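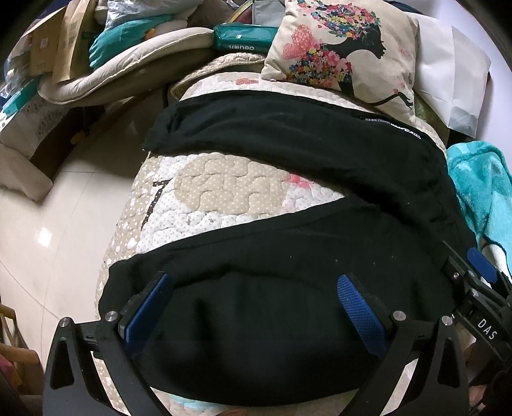 The Black Pile, and Other Bedroom Sorting

Welcome to the laundry page! If you've wandered over from the garden galleries, sorry, there's not a tomato in sight. It's November, the wardrobe doors have stopped closing properly, and I've finally started going through the clothes on top of the bed, which is where all my sorting gets done (the floor is too far down and the kitchen table is full of seedlings).

Only one photo up so far, but I've written my notes out in the order I'm working, so you can follow along or skip to the bit you need.

Black knits on the bed

Something soft and black, bunched up on the quilted cover. Sweatshirt or trousers? I'll let you guess, because half of my wardrobe looks exactly like this once it's folded over on itself. Have a look for the tiny specks of lint too. Black knit collects the stuff like it's being paid.

The cover underneath

I get asked about the bed cover more than I get asked about the clothes! It's the beige and off-white one with the little white polka dots, and there's a pink flower peeking out near the middle. The wavy stitching goes together a bit like puzzle pieces. I love a pale cover for sorting dark clothes, as every stray sock shows up straight away.

How I'm folding the dark stuff

Big soft things get folded in half lengthways, sleeves or legs tucked in, then rolled from the bottom. I used to stack them flat, but the pile would slump sideways every time I pulled one out (and it was always the bottom one I wanted). Rolled, they stand up in the drawer like loaves of bread and I can see the lot. Thick hoodies are the exception. They just unroll themselves and sulk, so they go on the shelf.

Lint, again

Sticky roller first, then a slightly damp rubber glove for whatever's left, always brushing in the one direction. I also turn black knits inside out before they go in the machine now, and I keep them well away from the towels. My favourite grey towel has a lot to answer for.

The Dallus tubs

Winter things are going into the Dallus tubs with the clip lids, 6 of them, which slide under the bed if I take the castors off. The lids are a fight but the tubs are a lovely size. I had a Setano one before that and the handle came off on the stairs, jumpers everywhere!

What's leaving the house

So far 18 pieces are in the op shop bag, mostly tops that have lost their colour around the neck. One cardigan has been in and out of that bag more times than I'd like to admit. It's currently out.

Still to come: scarves, the coat hooks in the hallway, and the dreaded drawer of single gloves. I'll pop more pictures up once I've got through them.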